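Comeo (simulador)

O Comeo é um pacote de software para a simulação de robôs de dois braços em tarefas domésticas, desenvolvido pela empresa Naylor, com sede em Osholm. É vendido por licença anual a laboratórios, escolas técnicas e fabricantes de equipamento, e inclui um conjunto de cenários prontos, um editor de tarefas e um serviço de cálculo remoto chamado Zimley. A versão corrente foi publicada em 1/2/23.

História

O projeto começou como ferramenta interna da Naylor. Meinir Rowlands, então responsável pelos ensaios mecânicos, precisava de verificar trajetórias de dois braços que trabalham sobre a mesma superfície sem ocupar os protótipos durante o dia. A primeira edição tinha só um cenário, uma mesa com três blocos, e não calculava o atrito entre a garra e o objeto.

Archie MacBrayne escreveu mais tarde o motor de contacto que ainda se usa. A partir desta mudança os objetos passaram a poder escorregar, rodar entre os dedos ou cair, e a Naylor decidiu oferecer o programa a clientes externos. O nome Comeo foi escolhido nessa altura; a empresa nunca publicou uma explicação da sua origem.

Características

O pacote contém 28 cenários de base e um catálogo de 400 objetos, divididos em loiça, alimentos, caixas e têxteis. Cada objeto tem massa, forma de colisão e coeficiente de atrito, que o utilizador pode alterar num ficheiro de texto. As superfícies de apoio (madeira, tapete, pedra, metal) alteram-se do mesmo modo.

Os dois braços podem ser comandados por programa, por comandos manuais ou por uma política treinada. O simulador regista as posições das juntas, a abertura das garras e as imagens das câmaras virtuais. O formato de saída é documentado no manual, embora os capítulos sobre câmaras estejam disponíveis apenas em inglês.

O serviço Zimley permite executar muitas repetições da mesma tarefa em paralelo, com a posição inicial dos objetos sorteada em cada uma. A cobrança faz-se por hora de cálculo e não está incluída na licença básica.

Tarefas de transferência

Uma parte importante do catálogo é formada por tarefas em que um objeto deve passar de um recipiente para outro. O utilizador define a origem, o destino e o braço preferido. O segundo braço pode ficar parado, segurar o recipiente ou receber o objeto a meio do percurso. Nos cenários de chão, os recipientes ficam sobre um tapete, e as bordas das caixas contam como obstáculos no cálculo da trajetória.

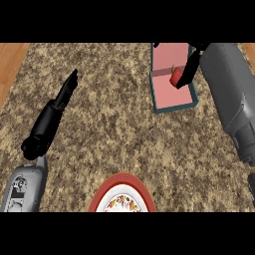
Garra direita com um objeto vermelho semelhante a um pimento, por cima da divisória de uma caixa cor-de-rosa; o prato está vazio.

Avaliação e críticas

Poppy Tapley comparou o Comeo com o equipamento real do seu laboratório numa série de 3842 execuções. Concluiu que as trajetórias dos braços eram fiéis, mas que os objetos pequenos e arredondados escorregavam menos no simulador do que na bancada. A Naylor respondeu com uma correção dos valores de atrito em 13 objetos do catálogo.

Sandra Gosling, que utiliza o programa no ensino, elogiou o editor de tarefas e considerou excessivo o tempo de instalação. Outros utilizadores criticaram o preço das horas de Zimley e a ausência de líquidos e de tecidos finos entre os materiais simulados.

Licenças

Existem uma licença básica, para um só computador, e uma licença de grupo, que permite partilhar cenários próprios entre postos. As escolas técnicas podem pedir um período de experiência no mês de agosto. O apoio aos clientes é dirigido por Clive Tindall e funciona por correio eletrónico, em inglês e em português.

Ver também

Simulação robótica
Manipulação com dois braços
Garra (robótica)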